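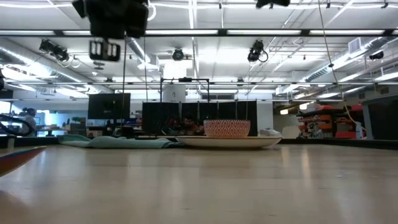 3. Setting the Place

Home | Projects | Reports | Students | Contact

Our project looked at how people lay a table for one when they are given no instructions. The final report was handed in on December 24, 2024 by Dzifa Sulemana and Yaw Ametepe.

For the single setting we used a wide, shallow cream plate with a round bowl on top. The bowl has a wavy pattern in orange-red and white and a white rim. We picked it because the plain bowls were hard to tell apart from the plate in our first trial. A teal-green cloth served as the napkin. It was not ironed or folded for this part - we wanted to see if people would fold it themselves.

We asked 28 students to arrange the three items in any way they liked and then fill in a short form. Each person had 90 seconds. Most put the bowl on the plate right away. Fewer agreed on the cloth. The left side was the most common choice, but several people put it under the bowl or left it where they found it.

Theophilus Eshun typed up the forms and found that two had no answer for the last question. We kept them in for the other questions.

3.1 Problems

The pale wooden tabletop reflects the overhead lights, and a few people said the glare bothered them. A tablecloth would fix this, but it would also change how the plate stands out. The form should have asked whether the person is left-handed. We only thought of that after the sessions were over.

Contact: Müzeyyen Avcı, project supervisor | © 2024 Nartey Student Projects | Back to top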